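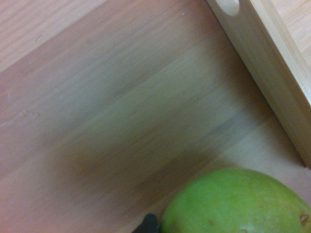 Care and ordering questions for Trimine laminated tops and boards. Last updated Dec 30, 2020.

## Why do the strips vary in colour?

Each strip is cut separately, so tone and grain change a little from one to the next. Small flecks and knot marks are normal and are not treated as faults.

## Can I cut directly on the top?

You can, but knife marks will show. We suggest using a separate board. All Starkthorpe boards have a rounded cutout for lifting or hanging.

## How do I clean it?

Wipe with a damp cloth and a little dish soap, then dry along the grain. Do not soak it, and do not put boards in the dishwasher. Avoid bleach and scouring pads.

## How often should I oil it?

Every few weeks at first, then when the surface looks dull. Use a food-safe oil and leave it overnight before wiping off the excess.

## Will it stain?

Tea, beetroot and turmeric can. Light marks usually come out with fine sandpaper. Sand with the grain and re-oil the spot.

## What thicknesses do you sell?

Tops are 40 mm. Boards are 22 mm.

## What is the longest top?

2,000 mm. Longer benches need a join, which we can machine at the Huaranga workshop.

## When will my order arrive?

Stock boards leave within 11 working days. Orders for the Pleltley range placed over the holidays will be sent in January.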